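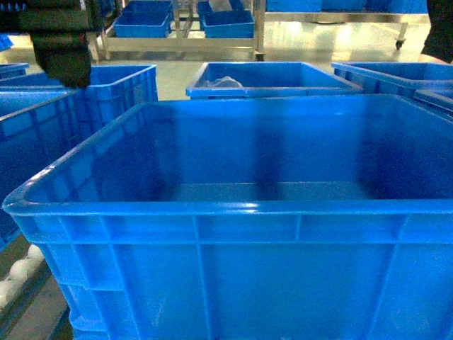 I bought the Petkov sketch for two dollars at the Flatmont library sale, and I'll tell you right now I only wanted the frame. My aunt had this watercolor of a harbor that kept sliding around behind its mat, and the frame looked about the right size, so there. I got it home, popped the back off on the kitchen floor, and put everything that wasn't frame into one of my big plastic storage crates, the bright blue kind with the thick rounded rim. I own way too many of those. The sketch went in face down, with the cardboard and the little bent nails, and it stayed there until February.

By February I was taking Valtteri Pitkänen's evening drawing class, the one over the Heinonen frame shop. Valtteri taught with his hands in his pockets. He'd stop behind you, breathe for a while, and say "more dirt" or "less dirt," and that was your critique for the night. I loved it! I was terrible. I drew the same pear for five weeks and it looked like a different vegetable every time.

One night he told us to bring in a drawing by somebody else, anybody, and copy it badly. (His word.) I didn't own any drawings. Then I remembered the crate.

It was a woman washing a dog in a sink, in brown ink. The dog looked resigned. Her sleeves were pushed up, and one elbow was only a single line that went out and came back, and I swear you could feel how cold the faucet was. I'd had it face down under cardboard all winter.

Valtteri took his hands out of his pockets.

"Where did you get Valbona?" he said.

Not "a Valbona," you notice. I thought the dog was named Valbona. I said something about what a good dog she was, and he sat down on the model's chair, which we were not allowed to sit on, and laughed until he had to wipe his face.

Valbona Petkov had shared a studio with him in Kirnico, back when the rent was nothing and the stove smoked. She drew in ink because she said pencil let you lie. She'd quit, or moved, or both; he told it differently later on. The dog was his. Its name was Dredero and it hated the sink.

The woman from the frame shop came up to see what the noise was, took one look and said she could get me 1000 for it, maybe more if I found a buyer with a dog. I was behind on the car. I said I'd think about it, and I did think about it, all through the rest of class, while I drew that elbow nineteen times and got it wrong nineteen times.

When everybody was packing up I held it out to him. He put his hands back in his pockets.

"Copy it first," he said. "Badly. Then we'll see whose it is."

So it's over my sink now, in my aunt's frame, and her harbor is still sliding around. I'm on my third bottle of brown ink.

Comments

inkypaws
The dog being named Valbona, I lost it. Did you ever get the elbow right??

Marge T.
My old teacher said "more air" instead of dirt. Same man, I think. Your poor aunt!

We use cookies to remember your settings. By continuing to read you accept our cookie policy. OK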